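Nustex TC-4 Tabletop Clearing Cell
Product page / Household and light shop-floor handling

Overview

The TC-4 is a bench-mounted handling cell for sorting and clearing mixed loose items from a flat surface. It is sold to evaluation kitchens, packing rooms and labs that want to measure how far machine handling has come on ordinary chores. It is not sold as a household appliance. Buyers looking for a machine that clears a kitchen table unattended should read the section on limits before asking for a quote.

The cell consists of two arms, a controller, a base plate and a set of exchangeable finger pads. Setup takes one technician a working morning. No changes to the room are needed beyond a level floor and a grounded outlet.

What it does now

Picks single items from a table, bench or tray and places them in a bin, crate or marked area.
Sorts by item type when the type has been taught in advance.
Separates touching items by a short sideways push before the grasp.
Stops and flags any item it can't classify. The operator clears the flag at the panel.

What it does not do

Wipe, wash, fold or peel.
Open jars, cans or lidded containers.
Handle wet produce, leaf vegetables or anything in a thin plastic bag.
Work next to people without the light curtain (sold separately).

Specifications

Arms: 2
Payload per arm: 2000 g
Maximum finger opening: 143 mm
Recommended minimum item width: 4 mm
Taught item types stored: 200
Finger pads: ridged, textured, smooth
Mounting: base plate, or clamps for tables with a solid edge
Interface: wired panel, Ethernet

Chores and current readiness

We rate each chore at one of three levels. Ready means the cell can be left to run a shift with one operator on call. Assisted means an operator stays in the room. Not ready means we don't support the job and will not quote for it.

Rigid boxed goods, bench to crate: ready.
Cans and closed jars, upright, table to shelf: ready up to the payload limit.
Loose round fruit, hard surface: ready.
Loose round fruit, cloth surface: assisted.
Root vegetables of mixed size: assisted.
Books and flat slabs lying flush: assisted, textured pads required.
Cutlery in a drawer: not ready.
Laundry of any kind: not ready.

Ratings are reviewed each June at our Burville test room. A rating can go down as well as up. Root vegetables were rated ready for one release and moved back to assisted after the Porkport packing trial, where long tapered pieces turned in the fingers during transfer.

Notes on cloth-covered tables

A tablecloth makes a simple job harder in two ways. The cloth moves with the item when the fingers close low, and creases change the height at which an item sits. Printed or woven patterns also slow item detection; plaid is the slowest of those we have tested. Clip the cloth at the corners and smooth it before the run.

Mixed shape is the second problem. A round fruit can be taken from nearly any side. A sweet potato has one good grasp, across the body at its balance point, and the controller has to find it again for each piece. 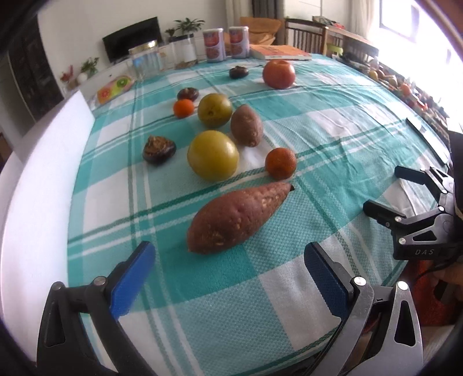 Mixed produce on a plaid cloth: sweet potatoes, citrus, water chestnuts and an apple among larger round fruit.

For a load of this type, teach the small items first. Water chestnuts and small citrus need the narrow approach setting, and an arm that comes in wide for a large fruit will push them out of place. Set the clearing order to small before large. Where two items touch, leave the separation push enabled and reduce its speed by half.

Accessories

Bodnár pad set, ridged and textured, one pair each
Corner clips for cloth
Light curtain with stand
Second operator panel
Spare pivot pins

Ordering and service

Cells are built to order in Burville. Pads are wear parts and are excluded from the warranty. Remote support is included for the first year; site visits are charged by the day. Software updates go out on the first Tuesday of the month and need a restart of the controller.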